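A favor do encaixe

Tenho uma teoria que os meus amigos toleram com paciência: a humanidade divide-se entre quem, perante um cilindro e um buraco redondo, sente um formigueiro nos dedos, e quem vai buscar outro café. Pertenço ao primeiro grupo. Já fui encontrado, numa sala de espera de pediatria, a terminar o brinquedo de uma criança que entretanto tinha sido chamada.

O encaixe tem má fama. Chamamos quadrada à pessoa limitada, dizemos que alguém "não cabe na caixa" como quem lhe entrega uma medalha, e os livros de gestão insistem há décadas em pensar fora dela. Gostava de saber onde guardam as coisas, essas pessoas que vivem fora da caixa. Eu perco uma chave sextavada por semana e dava muito por um bloco com o furo certo.

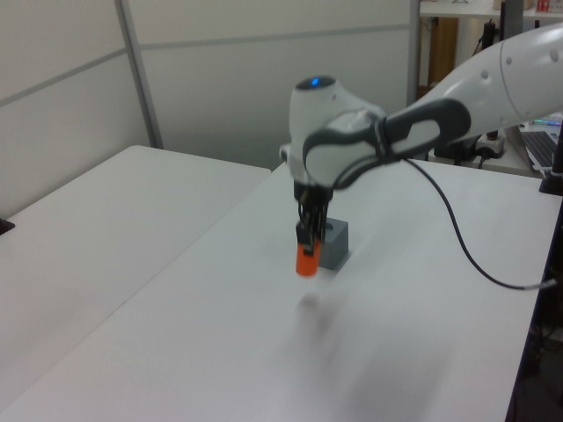 A minha defesa começa pela modéstia do objeto. Um cubo cinzento com um furo em cima não quer impressionar ninguém. Não tem aplicação para telemóvel, não pede atualizações, não deseja acompanhar-me na minha jornada. Ao lado dele, um cilindro cor de laranja é quase uma extravagância, uma gravata berrante num funeral. E contudo olha-se para os dois e a frase fica escrita: isto vai ali. Há romances de 372 páginas que não conseguem ser tão claros quanto às suas intenções.

Comprei há tempos uma estante Lendon. Trazia um saco de cavilhas, umas instruções sem palavras e um homenzinho desenhado que sorria em todas as páginas, incluindo aquela em que tudo me correu mal. Os furos tinham sido feitos por alguém com uma visão poética do centro. Entrava a cavilha, mas entrava de esguelha, como um convidado que não sabe se a festa é ali. A estante está de pé. Encosto-me à parede quando passo por ela.

Contei isto à Aliki Nikolaidis, que foi torneira mecânica na Ibarra antes de se dedicar às oliveiras, e ela fez-me a pergunta que se faz aos doentes: com folga ou sem folga? Eu nunca tinha pensado na folga. Para a Aliki, é o assunto inteiro. Um pino do tamanho exato do furo não entra, ou entra e nunca mais sai, e há casamentos assim. Um pino demasiado fino entra sempre, e depois chocalha, e também há casamentos assim. O talento está num intervalo que não se vê a olho nu e que ela, garante, sentia com a unha do polegar.
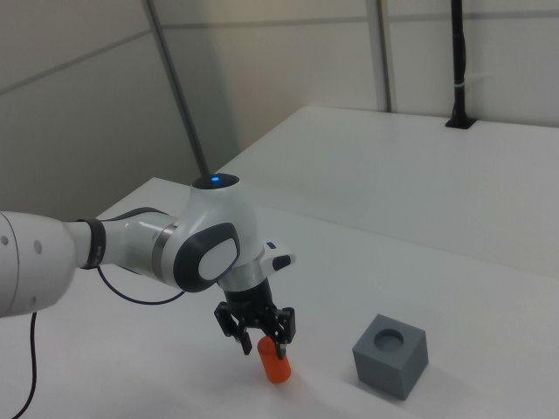
Daí o meu desagrado com a palavra "universal" nas embalagens. Tampa universal, adaptador universal, suporte universal. Tenho em casa uma tampa universal Stamach que serve mal em todas as panelas, com notável imparcialidade. O verdadeiro encaixe é parcial, quase mesquinho: escolhe uma peça e recusa as outras. Uma gaveta de tampas universais é uma democracia de coisas que abanam.

Há depois a questão da mesa. Toda a gente subestima a mesa. Tentem acertar um cilindro num furo em cima da minha bancada da cozinha, entre o correio por abrir, as clementinas e um carregador de que já não existe o telefone, e verão como a tarefa ganha uma dimensão trágica. Sobre uma mesa branca e lisa, com duas peças e mais nada, qualquer um de nós parece ter a vida resolvida. Suspeito que metade da serenidade que atribuímos aos artesãos vem de terem varrido a bancada antes de chegarmos.
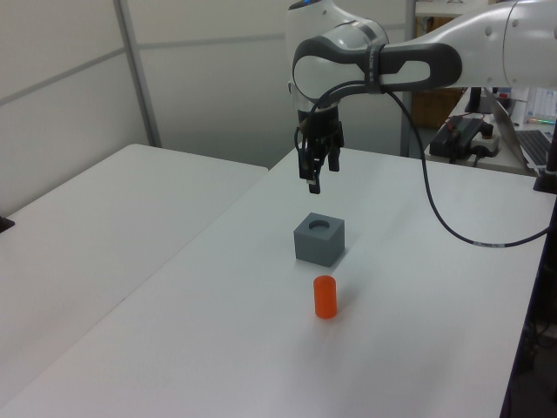 SETÚBAL, fevereiro

Publiquei uma primeira versão destas linhas no boletim do bairro, e recebi uma carta severa de um leitor que assina Dadeck e que me acusa de fazer a apologia do conformismo. Escreve ele que o cilindro deveria ser livre de ficar ao lado do cubo, em pé, para sempre. Pensei nisto mais tempo do que queria admitir. É verdade que um cilindro pousado ao lado do cubo tem a sua dignidade, e até alguma frescura. Mas aquele furo, meu caro Dadeck, aquele furo às escuras a olhar para cima - consegue dormir com isso?

Eu não consigo. E desconfio da liberdade de peças que passam a vida à beira do sítio delas por uma questão de princípio. Conheço gente que trata assim os dentistas.

Concedo-lhe, em todo o caso, que o melhor momento talvez seja o anterior. A peça segura pela ponta de cima, o resto à mostra, e ainda tudo por decidir. Quem já enfiou uma linha numa agulha sabe que se para de respirar ali, e que a respiração não faz falta nenhuma à agulha. 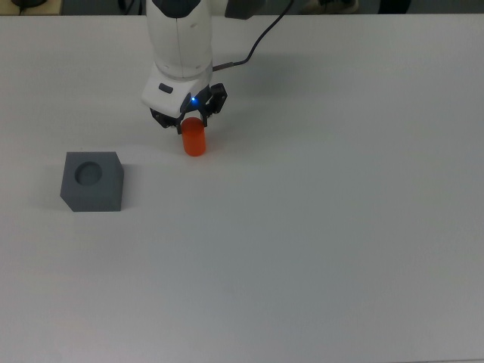

A Aliki diz que na oficina havia quem fechasse os olhos nessa altura, para ouvir. O som de uma peça bem ajustada a entrar é uma espécie de suspiro, o ar a sair pelo lado. Pedi-lhe que mo imitasse ao telefone e ela desligou.

Continuo, portanto, à procura de furos que me sirvam. A chave sextavada desta semana apareceu dentro do açucareiro, onde cabia perfeitamente.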